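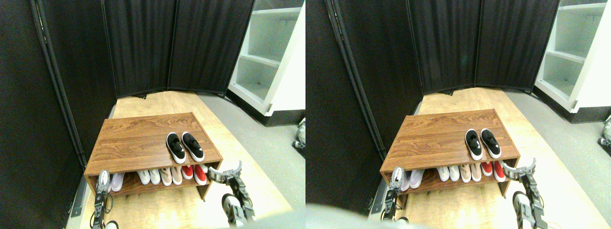 Shoe rack in the partitioned corner, item 3.

Minutes of the Shared Spaces Meeting
Vellerar Studio Building, August

Present: Sumathi Gounder (chair), Meinrad Mayrhofer (minutes), representatives of Podano, Kartha and Plekura.
Apologies: none received.
The meeting opened at 4:05 p.m. in the ground floor meeting room.

1. Minutes of the last meeting
Accepted with one correction. The hallway lights are on a 9 minute timer. The previous minutes gave a different figure.

2. Matters carried over
The kitchen tap has been repaired. The lock on the side door still sticks in humid weather and the landlord has been written to again. Meinrad to forward the reply when it comes.

3. Shoe corner
Sumathi reported that the corner behind the black fabric partitions is now in use for indoor shoes. The low two-tier rack with the brown wood-grain finish stands on the light wooden flooring. Shoes go in pairs, side by side, on the top or on the open lower shelf.

Kartha asked whether the top of the rack should be kept clear for bags. After some discussion it was agreed that the top stays for shoes. The black slip-ons with the white soles can remain where they are. Bags go on hooks in the hallway.

Podano pointed out that the lower shelf fills up quickly, with the red and white pair already near the open right end. Anyone with more than one pair in the building is asked to keep the second pair at their own desk. Meinrad noted that light-colored shoes pick up marks when they are pushed together, and asked people to leave a little space between pairs.

Plekura asked if the white cubby shelving could take the overflow. Sumathi would like it kept free of shoes for now and will bring a proposal to the next meeting. Wet boots are to be left on the mat inside the front door and moved to the rack once dry.

The dark metal strip on the floor along the base of the partition was raised as a possible trip hazard. Meinrad will check whether it is fixed down and whether it is needed there. Until then people are asked to watch their step on that side.

Agreed: the rack stays in its present position.
Action: Sumathi to put up a short notice on shoe storage.
Action: Meinrad to look at the metal strip.

4. Partitions
Podano would like to borrow one section of the folding partition for an open house. The meeting had no objection provided the row behind the rack is left standing. Podano to arrange the move with Sumathi and put the section back the same evening.

5. Floor cleaning
The contractor has asked for loose items to be off the floor before each visit. It was agreed that the shoe rack is lifted out, the floor swept and mopped underneath, and the rack put back with the shoes in pairs. Kartha will do this in the first half of the month and Plekura in the second. The contractor needs 60 minutes for the ground floor and will not move furniture.

The gray floor area needs a different cleaner from the wood. Both bottles are in the kitchen cupboard and will be relabeled.
Action: Kartha to relabel the bottles.

6. Budget
The shared fund stands at $1,675. A payment of $37 for hallway hooks was approved. A request for a second shoe rack was put off until the shelving proposal has been heard.

7. Any other business
Plekura reported an umbrella left in the meeting room. It is at the front desk.
Kartha asked for the next meeting to start later. Agreed, 4:30 p.m.

The meeting closed at 5:10 p.m.
Minutes taken by Meinrad Mayrhofer. Corrections to him before the next meeting.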